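Speaker notes – Yards at the end of the road: storing materials on small industrial plots

Slide 1. Introduce the Rarkier review. It covers the layout of hire and building supply yards, mostly on plots at the end of an access road. Teshome supplied the site plans. Give the headline figure now: 494 storage positions recorded in March. Do not go into method yet.

Slide 2. Three zones: gate, loading strip, racking. The gate should open on to a straight run of road wherever the plot allows it. A lorry that has to turn within its own length before the gate will block the street for other firms. Mention the Kurkby plan, where the gate was moved to line up with the road.

Slide 3. Loading strip. Vehicles with their own crane need clear height as well as clear ground. Check for lamp posts, flagpoles and banners on the fence line before marking out a bay. Pallets stacked next to the bay must leave the crane room to unfold.

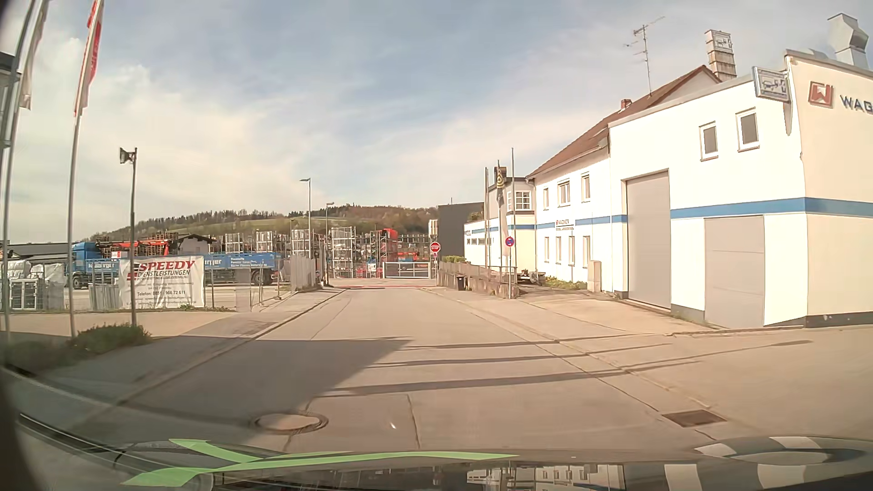

The strip should also be kept free of short-stay goods. Wrapped sacks and loose panels tend to gather along the inside of the fence and stay there. At Clullau they took up nearly 3 metres of depth. Allow a marked area for them and clear it at a set time – 4 p.m. worked.

Slide 4. Racking. Place the tallest stacks where they do not hide the gate from the office. Frames of one length go together. Scaffold parts are kept apart from hired machines, with a walking route between the two.

Pause for questions on rack height. If asked about wind loading, refer to the handout, page 2.

Slide 5. Costs. Fence repairs first, then surfacing, then lighting. Leave the table up while the next speaker sets up.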